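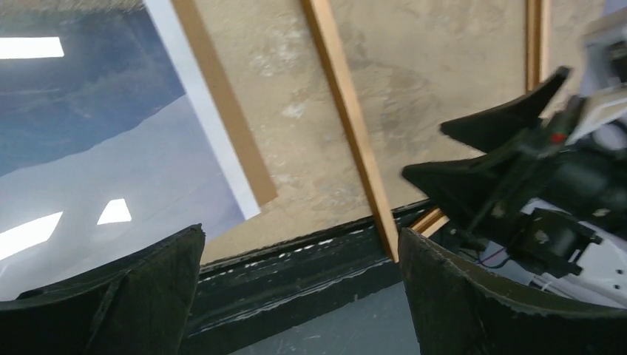 Week 2: Frames and backs. Glazing hides very little under workshop lighting. Before you hand a frame to anybody, tilt it and read what comes back at you. The pane has three bright patches of ceiling light in it and a bluish haze over the rest, and no customer at Grilside ever paid to look at a ceiling. Move the frame or move yourself. Moving the lights requires a form.

Terms you will be expected to use
Rebate: the step that holds everything in.
Face: the side people admire.
Back: the side we mark.

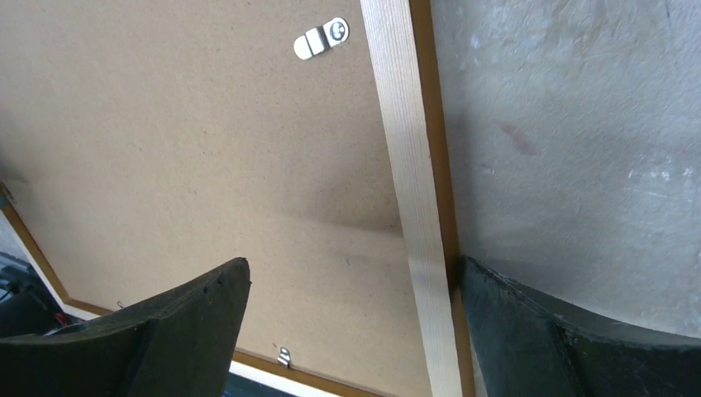 Turn the frame over and you learn what it cost. A back has one job, staying put, and a surprising number fail at it by November. Look at the fixings first: small metal clips, silver where they catch the light, one of them set on the brown fibreboard with a round screw or rivet head at its upper end. Note too that the wood is pale on the face and a darker, more golden brown along the side. Know which bit you are sanding.

Homework: draw one clip at twice life size. Phones away, please – the clip will wait.

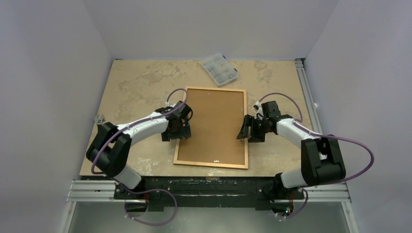 Paltgate Evening Classes, Bench Skills tutor, 10/18/18

Corkboards count as frames for the purposes of this course, whatever the Onishi handbook thinks. Keep pins and fittings in a compartment box with the lid on. Unit marks: 10 for the drawing, 2 for tidying up. The whole course is out of 100, so please don't write to me about the 2.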